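April, past eleven at night

Spent the evening at the bench again. Glenys Gosling calls it my "other marriage," and she has met the first one. The plan was to sort the small plastic bits before Ladan Ebrahimi comes up from Urcombe to collect them. I gave it 45 minutes. It took until the tea was undrinkable and the radio had moved on to farming.

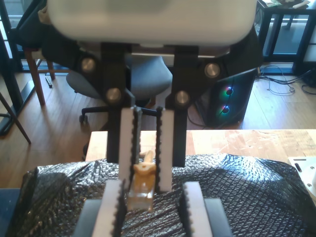 The yellow one, over the black quilted sheet.

I laid out the sheet because small parts bounce on bare wood and I'm too old to crawl. It creases if you breathe near it, so every flat spot I make lasts as long as my good moods. Ladan wants the yellow pieces kept apart from the clear ones, and she wants it done her way, by list. The list has 36 lines. I have opinions on 7 of them and will keep those to myself until she's had lunch.
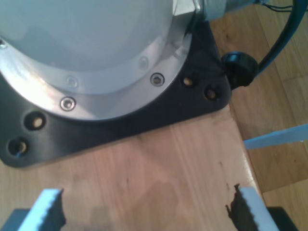 My own problem all week has been screws. I own a Skosta box with 400 of them and can never find two alike, a talent I seem to have been born with. I'd settle for one matching set, all hex sockets like the ones in that bright aluminum ring, and a single key I didn't lose. Glenys says to label the drawers. I labeled them in January – they say "misc."
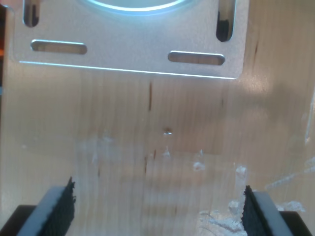
Then there's the sweeping, a job I promised myself at nine and again at ten. Sawdust has a way of waiting politely until you're in clean socks. I found the brush, admired it, and put it back on its hook.

Tomorrow I'll sweep, call Ladan about the last page of her list, and buy a new hex key before the shop closes at noon.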